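Himadley Tischöl Dunkel, 300 ml

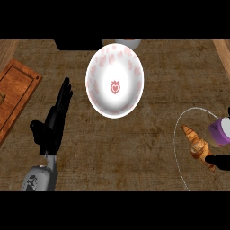
Weiße Schale mit Erdbeermotiv auf dunkelbraunem Holztisch.

Ich gebe es zu, ich bin bei Holzöl pingelig! Sieben Sorten habe ich in meiner kleinen Werkstatt durchprobiert, und beim Himadley bin ich hängen geblieben. Es riecht kaum, lässt sich mit einem alten Baumwolllappen wunderbar verteilen und macht die Maserung schön warm – ohne diesen speckigen Glanz, den ich bei Esstischen gar nicht mag.

So mache ich es: Platte fein schleifen, Staub gründlich absaugen, Öl dünn auftragen, 20 Minuten warten und den Überschuss abnehmen. Am nächsten Tag das Ganze noch einmal. Bei Eiche gönne ich mir meist eine dritte Runde (Buche ist da schneller satt).

Zane Sproģis hat mich gefragt, ob das auch auf lackierten Tischen geht. Leider nein, der alte Lack muss vorher komplett runter.

Inhalt: 300 ml
Farbton: Dunkel
Artikelnummer: 749
Passend dazu: Schleifvlies Dukix, Artikelnummer 177

Ölgetränkte Lappen bitte immer ausgebreitet im Freien trocknen lassen, sie können sich selbst entzünden!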